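Home Recipes Garden Around the House About Search

Fake flowers, and I'm not sorry

January 9, 2022

So the Christmas stuff came down this week and the house looked naked. You know how it is. For a month every flat surface has something sparkly on it, and then you box it all up and suddenly you notice the mantel needs dusting and the lamp in the corner has a crooked shade. I lasted one evening before I went digging in the hall closet for the flower bin.

Yes, the flower bin. It's a big gray tote with a lid that hasn't closed right in years, and it's where all my artificial flowers live between outings. I used to be a snob about them! My grandmother had a basket of plastic daisies on top of her fridge that were sticky to the touch, and I swore I'd never. Then I moved to a place where the front room gets maybe two hours of decent light in January, and I was buying a grocery store bunch every week and watching it go brown by the weekend. I added up one winter of that and it came to a little over $300, which I did not enjoy seeing on paper.

So now I have the bin. Most of it came from Trurnov, the craft store out past the bypass that always smells like cinnamon brooms, and some of it is from estate sales, where you can get a whole shopping bag of stems for a couple of dollars if you show up on the second day. I paid $42 for my biggest haul ever and I'm still using it up.

I spread everything out on the table this time instead of pulling from the bin one stem at a time. Highly recommend, even if it does mean eating lunch standing up at the counter. When it's all in a heap you forget what you own. I found a rose I'd completely lost track of, and a bunch of red things I'm pretty sure I bought twice.

The other thing I did was pick the vases first. I always used to make a bunch in my hand, get it just how I liked it, and then go looking for something to put it in, and of course nothing fit. The neck was too wide and it all flopped over, or it was too skinny and I'd be jamming stems in and saying words. Vase first, then flowers. It took me far too many years to figure that out.

I got two out of the cabinet. One is just a clear one, my everyday vase, came from a shop called Nullier that used to be downtown (I miss that place, they gift wrapped everything, even a sponge). The other one is purple, and it's my favorite thing I bought all last year. I found it in May at the Imhof flea market on a table full of mismatched saucers, and I walked past it twice acting casual, like anybody was watching.

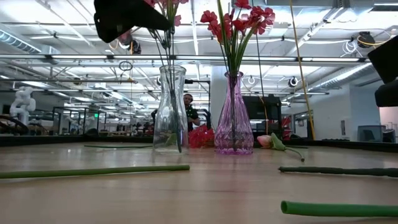
Clear and purple, with the leftovers still all over the table.

I love that purple glass with red in it. I thought they'd fight! I had pulled out some white for it, too, and then I tried the red and coral ruffly ones just to see, and that was that. It's the ribs down the side and that diamond pattern around the bottom that get me, and it's so much more fun to look at than plain glass. And the dark color does you a favor, because you can still see the stems down in there but they go all shadowy, so you don't have to be careful about how they cross.

The clear one is pickier. Everything shows. With real flowers that's pretty, but with fakes you're looking at green plastic all the way down, so I keep it thinner in there and let the stems fan out. I put the pinkish-red ones in it, so the two would look related without being twins. There's one fat stem in with the skinny ones that runs down at a slant, and I've gone back and forth on whether it bugs me. Today it doesn't.

A few people asked in the comments on my fall wreath post how I keep fake flowers from looking, well, fake. I don't have any big secrets, but I do have habits.

I bend everything. They come out of the package straight as pencils, and flowers don't grow like that. Give each one a little curve, and bend the leaves down so they're not all saluting you. If yours have wire inside you can be pretty rough with them.

I don't center anything. The purple vase has its fullest bit leaning off to the right and I left it that way on purpose. Every time I try to make it even all around, it looks like it belongs in a dentist's waiting room.

I wash them! Please wash your fake flowers. Sink, cool water, a drop of dish soap, swish, and hang them upside down over the tub. Test one first, though, in case the color runs. I had a burgundy peony once that turned a hand towel pink and the towel never recovered.

And I cut them. I was scared to for ages, like I was ruining them, but they're just too long for most vases. Use wire cutters and not your good scissors (I wrecked a pair of Irum scissors that way, and they were a birthday present). Save the pieces you cut off, too. A bit of stem is handy for filling in a gap or propping up something droopy.

I didn't use everything. The pale pink rosebud is the one I keep picking up and putting back. It's such a sweet little thing, with one nice big leaf next to it, but it disappears next to all that red. I think it wants to be by itself in a bud vase on the bathroom shelf. Then there's the other red bunch, which could go in the purple vase if I really pushed, but I don't want it to look stuffed. It may end up on the wreath for Valentine's Day.

The plan is for the purple one to go on the mantel and the clear one on the little table by the front door, where I drop my keys. My sister thinks they should stay together. She may have a point, they do look good side by side, but then I've got a bare entry again and we're right back where we started.

If you've got a trick for getting dust out of really ruffly petals, leave it in the comments. I've tried the hair dryer on cool and a dry paintbrush, and the paintbrush is winning but it takes forever. Next time I'll show you what I did with the ribbon drawer, which is a whole other mess.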